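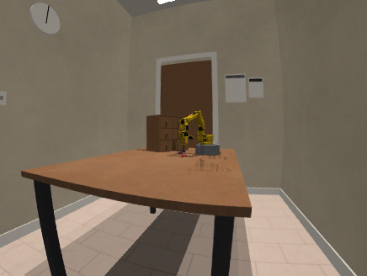 By the Sasance production desk
December 2, 2021

Questions from clients about ordering a short online ad

What does Sasance do?
We are a small production house in Arnville. We write, film and finish short ads for the web, mostly for local shops and for companies that never ordered a film before. For television we work only together with the agency Bianchini, and in that case the contract is with them.

How long can my ad be?
Most of our clients take 15 or 30 seconds. We can also make a series, up to three episodes with the same actors. A series must be ordered at one time, as we film all the episodes in the same days.

What is the price?
The smallest package is $1,586 and includes one script, one day of filming and two rounds of changes. Actors are paid separately. The list of rates is sent with the first offer, and it stays valid until the end of February.

Can I write the script myself?
Yes. Please send it as plain text, without camera directions. Our writer will read it and tell you if it fits in the time. A page of dialogue is usually much too long for 30 seconds - read it aloud with a watch before you send it.

Who chooses the actors?
We propose and you choose. There are 127 actors in our file at this moment, and most of them live near Arnville. You may also appear in your own ad, but then we ask for one hour of rehearsal before the filming day.

Can I use a song that I like?
Only if you have the rights in writing. To have the song on your phone is not the same thing. If you have no rights, we can look for music in the Rillico library, where a license for one ad and one year is already inside our price.

What counts as a round of changes?
One list, sent by one person from your company. If we receive three e-mails from three people, we will ask you to put them together first. Changes of text on the screen are easy. A change of the voice means a new recording, and this is charged.

In which format do I receive the ad?
You get one wide file, one square file and one vertical file, all with subtitles. If you need a file without subtitles, say it before we finish the edit.

What if it rains on the day of filming?
For outdoor work we always agree on a second date. There is no charge for moving to it if we decide this before 6 in the evening of the day before. After that hour the crew must be paid.

Can you also place the ad online for me?
No, we do not buy advertising space.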